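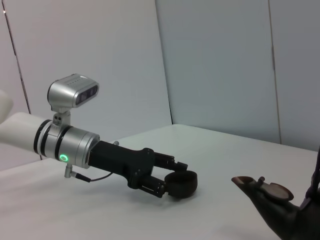
Please just tell us when we can play it with friends, a player wrote under our spring update, and a whole string of people agreed. Okay! Skendgate, our little puzzle game about running a haunted ferry terminal, gets online co-op in May. It's a free update for everyone who owns the game on PC, and the console version follows later in the year (I don't have a month for that one yet, sorry).

I'm writing this one myself, as the lead designer at Andix, so forgive the lack of polish. Co-op was the feature I kept saying no to. Skendgate was built for one person with a cup of tea and a lot of patience, and I was afraid that a second player would just mean two people bumping into each other on the gangway. Then we tried it on a private build and I ended up playing until well past midnight, mostly yelling about luggage.
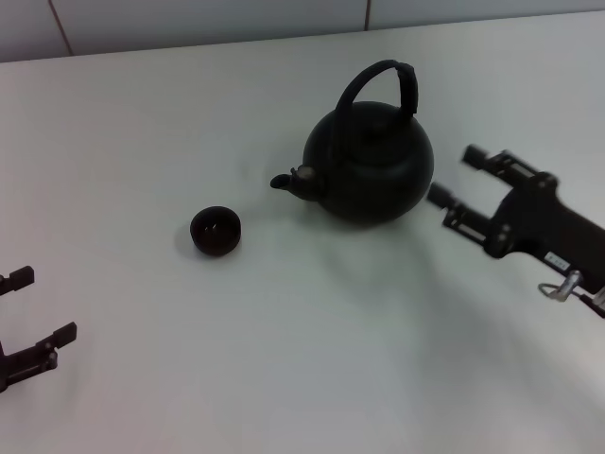 Up to 3 players can share a terminal. You each get your own shift badge, your own lantern and your own set of ghosts to keep happy, and you can hand ghosts off to each other if things get out of hand on the upper deck. All 180 of the original puzzles work in co-op, though we had to rebuild the fog bell ones pretty much from scratch. There are 11 new ones made just for groups, and they're mean. I love them.

The update also brings text chat, a ping button, drop-in joining, and a fix for the ticket printer bug that has been driving everybody up the wall (me included). Old saves carry over. If you've finished the main story, your terminal opens for guests right away; if you haven't, you'll need to get through the first night on your own before you can invite anyone.

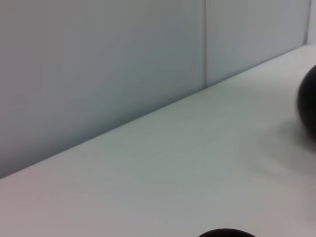

Nasmont, our publisher, says the price stays at $13 after the update, with no paid add-ons planned for co-op. Only the host needs to have finished that first night, but each player does need a copy of the game.

We're also opening a test weekend before launch through Kivi, our player hub. Sign up there with the account you use for Skendgate and you'll get a message if you're in. Spots are limited and we'll be wiping test saves afterward, so don't get too attached to your terminal!

Press keys and screenshots are available from the Andix press page.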